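Cahier d'atelier, entrée du 10/08/2024
Essai du kit Colen (deux pinces à main), suite

Je reprends où j'en étais resté avant de partir manger. Pour ceux qui ouvrent le cahier en cours de route : on a en prêt le kit Colen de chez Rodero, deux pinces à main à deux doigts, et il faut que l'on décide si on le garde ou si on le renvoie. Le prêt court depuis juin, ce qui est très généreux de leur part, et j'ai un peu honte de n'avoir écrit que trois pages dessus jusqu'ici. Donc je me rattrape, et tant pis si c'est long.

D'abord, la prise en main. J'avais noté la dernière fois que la poignée droite me fatiguait le pouce au bout d'une demi-heure. J'ai déplacé la cale d'un cran vers l'arrière et c'est franchement plus agréable, j'ai tenu toute la série du matin sans poser l'outil. Je recommande à chacun de refaire ce réglage pour sa propre main avant de commencer, il faut une petite clé (tiroir du haut, à gauche, merci de la remettre) et deux minutes de patience. La notice est muette là-dessus. Elle est muette sur pas mal de choses d'ailleurs, mais elle a le mérite d'être courte, et les schémas d'assemblage sont bien faits.

Ensuite, l'ouverture. J'ai repassé le pied à coulisse sur les deux pinces et je trouve 5 mm d'écart entre la gauche et la droite à pleine ouverture. Ça m'a tracassé un bon moment. J'ai démonté la gauche, nettoyé les pivots, remonté, et l'écart est toujours là. Je pense que c'est la butée et je vais leur écrire. Pour la série en cours ça ne change rien, nos objets sont pris par une paroi, donc on travaille presque fermé, mais si quelqu'un veut comparer des largeurs entre les deux mains il faudra corriger à la main dans le tableur.

Masse sur la balance de cuisine : 385 g pour la droite. La gauche, je l'ai pesée avec sa rallonge de câble encore accrochée, comme un idiot, donc je ne reporte pas le chiffre. À refaire.

Passons à ce qui nous intéresse vraiment, les boîtes transparentes en acrylique. On les avait laissées de côté avec le banc Murín, faute de pince capable de tenir une paroi mince sans la faire glisser, et c'est la première chose que j'avais envie de tenter avec le Colen. Série de 37 essais à deux mains, une boîte que l'on rapproche de l'autre et que l'on pose à côté. J'en garde 26 et j'en écarte 11, ce qui me paraît très honorable pour un premier jet. Les ratés se ressemblent presque tous : j'attrape la paroi trop près de l'angle, la boîte pivote entre les mors et elle arrive de travers. Quand je prends au milieu du panneau, tout va bien. Il y a aussi deux essais où j'ai simplement oublié de lancer l'enregistrement, je les compte dans les ratés par honnêteté. 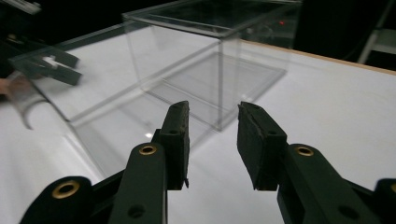

Côté garnitures, je suis partagé. Le caoutchouc accroche très bien sur l'acrylique, mieux que les patins Wirnov que nous avions montés au printemps, et je n'ai relevé aucune rayure sur les parois en les passant sous la lampe. Par contre il s'use plus vite que je ne l'aurais cru, et il faudra demander à Rodero combien coûte un jeu de rechange, et surtout s'il se colle ou s'il se clipse. J'ai bien essayé d'en soulever un coin à l'ongle, sans insister, le matériel n'est pas à nous.

Les articulations, en revanche, rien à dire. Les œillets en laiton aux pivots sont une très bonne idée, le mouvement reste doux et je n'ai pas senti de jeu s'installer dans la matinée. J'aurais aimé la même chose sur notre vieille pince maison, qui couine comme une porte de grange !

Lumière : sur plateau blanc, avec de l'acrylique, il y a des reflets partout et les arêtes se confondent vite dès que les deux boîtes se chevauchent à l'image. Je voudrais refaire une courte série avec un tapis gris mat pour comparer. Si quelqu'un sait où est passé celui de la grande paillasse, je suis preneur.

Mon avis à ce stade, qui n'engage que moi : on garde, à condition que la question de la butée soit réglée et que le prix des garnitures soit raisonnable. Le logiciel fourni est un peu lent à l'export, j'ai le temps de me faire un café entre deux lots, mais il n'a pas planté une seule fois et les fichiers s'ouvrent du premier coup.

À faire :
- écrire à Rodero (butée gauche, garnitures, durée du prêt)
- repeser la pince gauche sans le câble
- série sur tapis gris, prise au milieu du panneau uniquement
- recharger les deux batteries avant de partir, la droite était à plat ce matin
- recopier les réglages de poignée de chacun sur la dernière page du cahier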